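Home Repair Basics, Unit 6: Keeping Track of Your Hand Tools
Notes by Bethel Lencho, Dallport evening classes

OK, so last time we ran over (my fault, I got going on stripped screws), and I promised I'd write up the part about trays. I lost a good screwdriver every November for years, always under a radiator or behind a washing machine, and a cheap plastic tray fixed it for me!

You want one with a flat bottom and sides high enough that a round handle won't roll out. Go for a loud color. Gray tool on a gray floor, and you'll be patting around on your knees for it, trust me. 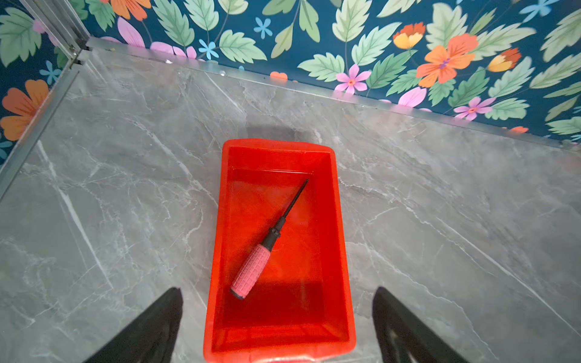 Fig. 1. Screwdriver with a pink grip, lying in a red-orange tray on a marble-patterned surface.

Look at how the screwdriver in Fig. 1 lies flat, corner to corner. A long shaft often fits that way when it won't fit straight, so try the diagonal before you go buy a bigger tray. And check out the grip on that handle, all those little raised rectangles. I like a textured handle when my hands are sweaty, but grease gets down in the grooves, so scrub it with an old toothbrush and dish soap and dry it well.

When you stop for lunch, tools go back in the tray. Screws you've taken out go in a separate cup, please, or you'll be fishing for them (Gaetano, you know what I mean).

For next class: bring your tray and one screwdriver you use a lot. We start on hinges, pages 14 to 20 in the packet.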